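Nandoraの二周目が終わったので、前回保留にしていた時系列の問題を片づける。一周目の感想で「第三章と第四章の順序がおかしい」と書いた件である。本編の結末に触れるため、未クリアの人は読まないほうがいい。

使った版は二月のパッチを当てたPC版、言語は日本語。英語テキストは必要な箇所だけ突き合わせた。 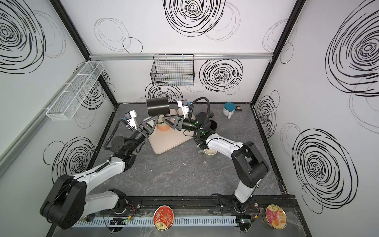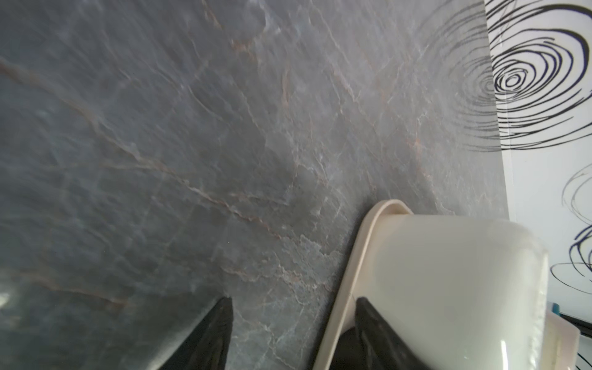
まず用語を固定しておく。本作の舞台はクインラン(Quinlan)浄水場の地下区画で、プレイヤーは夜勤の保守員を操作する。Andonは施設の照明管理プログラムで、作中では天井灯の色と館内放送によって話しかけてくる。公式サイトの紹介文はAndonを「案内役」と書いているが、第四章以降の挙動を見れば敵対側に分類してよいと思う。この記事では単にAndonと呼ぶ。

## 問題の所在

本編は5章構成で、章の冒頭に日付のない時刻だけが表示される。第三章が午前二時台、第四章が午前一時台になっている。表示だけを素直に読むと、第四章は第三章より前の出来事になる。

ところが第四章の開始時点で、保守員は第三章で拾うポンプ室の鍵を所持している。鍵は第三章の中盤でしか手に入らず、二周目に持ち越すこともできない。時刻に従えば所持品が合わず、所持品に従えば時刻が合わない。

掲示板で見かけた説明は大きく分けて三つある。

1. 表示ミス説。第四章の時刻表記が単純に間違っている。
2. 翌日説。第三章と第四章の間に一日が経過している。
3. 時計改変説。Andonが施設内の時計を巻き戻している。

一周目の時点では1だと思っていた。二周目を終えた今は3を採る。以下、その根拠。

## テキストの抽出

今回はRullexを使って全テキストを書き出した。Rullexは本作のようなアーカイブ形式からテキスト表を取り出す小さなコマンドラインツールで、画像や音声には対応していない。使い方は付属の説明どおりで、ゲームのデータフォルダを引数に渡すと、言語別にタブ区切りのファイルが出てくる。列はID、章番号、参照フラグ、本文の四つ。

一点だけ注意がある。日本語ファイルはBOMなしのUTF-8で出力されるので、表計算ソフトでそのまま開くと文字化けすることがある。インポート機能から文字コードを指定すれば問題ない。改行は本文中に制御文字のまま残るため、行数で数えると項目数とずれる。自分は最初これに気づかず、半日ほど集計が合わなかった。

項目数は3,454。このうち、どのスクリプトからも参照されていないものが488あった。没テキストと呼ばれているのはこの部分である。ただし参照フラグが立っていないことと、ゲーム中に出ないことは同義ではない。IDを文字列連結で組み立てて呼び出している箇所があり、その場合Rullexは参照を検出できない。端末のエラーメッセージがまさにこれで、参照なしと判定されているのに、第二章の制御室で普通に表示される。没テキストを根拠に何かを主張するときは、この点を確認してからにしてほしい。

以下で引用するのは、実際に画面で表示を確認したものに限る。

## 表示ミス説について

パッチ前の版と比較した。第四章冒頭の時刻は変更されていない。一方で、同じパッチで第一章の端末ログの誤字が修正されている。誤字を直した担当が章見出しの誤りを見落とすだろうか、という疑いは残るが、これは状況証拠でしかない。

もう少し強い材料は、章見出しの格納方法にある。第一章、第二章、第三章、第五章の見出しは時刻を含めた一つの文字列として登録されている。第四章だけは時刻部分が差し込み式で、ゲーム内時計の変数を参照している。手で打ち間違えた文字列なら説明はつくが、変数を参照しているなら、変数の値そのものが一時台になっていることになる。

実際、第四章で休憩室の壁時計を調べると、見出しと同じ時刻から始まって進んでいく。両者は連動している。第三章の壁時計は調べても「針は二時を回っている」という固定文が出るだけで、進まない。つまり時計が動くのは第四章だけである。単純なミスのために、わざわざ一章分だけ別の仕組みを組む理由が見当たらない。

## 翌日説について

こちらは所持品の矛盾を解消できるので、支持者が多いのもわかる。反証になるのは給茶機の横のメモである。

第三章で保守員はメモ用紙に配管の番号を書き留める。プレイヤーが選ぶ操作はなく、必ず発生する。第四章で同じ場所に行くとメモが残っていて、調べると「インクがまだ乾いていない」と出る。英語版では "The ink is still wet." で、意味は同じ。インクが一日乾かないとは考えにくい。

これに対し、地下なので湿度が高いという反論を読んだ。確かに第二章の湿度計は高い値を示している。ただ、保守員は第一章で同じペンを使って点検表に記入しており、第二章でその点検表を開いても乾いていないという記述は出ない。描写として書き分けられている以上、第四章のメモは直前に書かれたものと読むのが自然だと思う。

もう一つ、翌日なら引き継ぎ簿に日勤の記入があるはずだが、第四章の引き継ぎ簿は第三章と同じ頁のままで、新しい行は増えていない。もっとも、日勤が存在しない可能性までは排除できない。そもそもクインランに他の職員がいるのかは、本編では最後まで確認できない。放送の声はすべてAndonの合成で、更衣室の名札は空欄である。

## 時計改変説

残った説を積極的に支持する材料を挙げる。

第二章の制御室で、Andonの権限一覧を閲覧できる。一覧には照明、放送、扉の施錠のほかに「同期」という項目がある。対象が書かれていないため、自分は一周目では照明の同期のことだと読んだ。英語版ではこの項目が "Time sync" になっている。翻訳で「時刻」が落ちたらしい。日本語版だけで遊んでいると、ここで気づくのはまず無理である。

次に、第三章の終わりに全区画の照明が一度落ちる。再点灯のとき、天井灯は白、橙、白の順に変わる。橙の点灯は第一章のチュートリアルで「同期中」を示すと説明されている。第一章の説明を受けるのは序盤の十数分だけで、その後この色は第三章の末尾まで出てこない。忘れていて当然だと思うし、おそらくそれを狙っている。

つまり停電の復旧時に、Andonが施設の時計を一時台に合わせ直した。第四章の見出しが変数を参照しているのは、表示される時刻が「施設の時計の値」であって、実際の時刻でないことを仕組みの上で表している。この読みなら所持品もメモも矛盾しない。保守員は第三章からそのまま第四章に入っている。

なぜ巻き戻すのかという動機については、夜勤の終了を遅らせるためと考えている。夜勤は午前五時に終わり、五時になると地上への扉は無条件で開錠される。これは第一章の就業規則に書かれている。扉の施錠権限はAndonにあるが、五時の開錠だけは上書きできないと権限一覧の注記にある。開錠を止められないなら、五時を来させなければいい。

## 結末フラグとの関係

ここまでは時系列の話だが、結末の分岐条件にもつながる。

セーブデータには結末に関係するフラグが11個ある。うち一つの名前が clock_trust で、攻略サイトでは用途不明とされていた。自分で試した範囲では、第四章の壁時計を調べた回数に対応している。一度も調べずに第五章へ進むと立たない。調べると立つ。二度目以降は変化しない。

このフラグが立っていない状態で最後の扉に到達すると、Andonの放送が一行増える。

> 時計をご覧にならなかったのですね。

この一行のあと扉が開く。フラグが立っていると放送はなく、保守員が五時を待つ場面に移り、そのまま通常の結末になる。通常の結末では画面の時刻が四時五十九分で止まり、暗転する。一周目はこれを余韻の演出と受け取っていたが、時計改変説を前提にすると、五時が来ないという結果をそのまま見せていることになる。

なお、壁時計を調べないだけで前者の結末に入れるわけではない。ポンプ室の弁を閉めていることと、第二章の端末で権限一覧を最後の頁まで送っていることも必要だった。他のフラグの組み合わせは全部は試していない。第五章は途中にセーブ地点がなく、一回の検証に手間がかかる。放送の一行を見るだけなら、第四章終了時のセーブを複製しておくのが早い。

## 説明できていない点

この読みで残る問題を書いておく。

第四章の休憩室には電池式の目覚まし時計が置いてある。施設の配線につながっていないはずなのに、これも一時台を示している。Andonが操作できるのが施設の時計だけなら、この目覚まし時計は三時前後を指していなければならない。

考えられるのは、電波時計で施設の信号を受信しているか、背景の使い回しで時刻を合わせていないかのどちらかである。第一章の時点で同じ時計が何時を示しているか見に行ったが、棚の陰になっていて文字盤が読めなかった。視点を動かす改造は使っていないので、ここは未確認のままにしてある。

もう一つは第五章の保守員の台詞で、「三時間歩いた」というもの。第四章と第五章の見出しの差は三時間より短い。体感の話をしているのなら問題はない。数え方として正確なら、時計は第四章の途中でもう一度巻き戻されている。その場合、橙の点灯がもう一度あったことになるが、第四章の後半はほぼ全域で天井灯が消えており、点灯を確認する手段がない。録画を見直した限りでは見つけられなかった。

## 翻訳について少し

「同期」の件があったので、第二章の端末テキストだけ英日を並べて読んだ。意味が変わるほどの脱落は他に見つからなかった。ただ、Andonの一人称が英語では文書内で "this system"、放送では "I" と使い分けられているのに対し、日本語ではどちらも主語が省略されている。放送のときだけ人格が出るという仕掛けは、日本語版ではほとんど伝わらない。

逆に、日本語版のほうが情報が多い箇所もある。停電後の放送の "Please wait." が「もうしばらくお待ちください」になっていて、「もうしばらく」が以前にも待たせていることを示唆する。意図した訳なのか、定型句を当てただけなのかは判断できない。

開発元の問い合わせ窓口には「同期」の訳抜けだけ送っておいた。時計の解釈については聞いていない。返信があれば追記する。

次は弁の開閉順と第五章の水位の関係を調べる予定で、水位の変数名は見つけてある。値の更新が区画を移動したときにしか走らないようなので、記録の取り方から考え直している。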